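Anyone bought the Sisetti table finish? Skeptical of the no-glare claim

dalen_nat
Sisetti says one coat kills glare on pale wood. I paid for 2 cans and I don't buy it. My table at two in the afternoon:

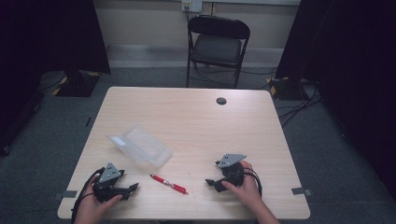 Pale top, faint grain

grumpyplaner
"Kills glare" according to who? Wornidell said the same in December and quietly dropped it. Did you sand first?

dalen_nat
Yes, 100 grit, then the coat. Closer up: 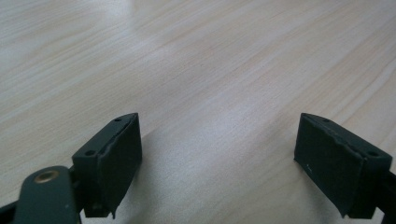 Category: Finishes & Oils

skudix_fan
100 is way too coarse. I'd blame the prep before the can. Mine came out fine.

grumpyplaner
Fine by what light? Everything looks fine on a Friday night with the lamps off.

skudix_fan
By daylight, thanks. Natalie Entwistle's write-up liked it too.

grumpyplaner
She got her can free. I'll wait for someone who paid.

dalen_nat
I paid, and look at the middle.
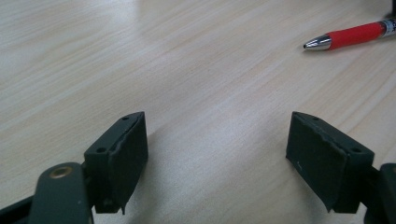
Bright band across the grain

skudix_fan
OK, that's shinier than mine. I'd still sand it again before asking for a refund.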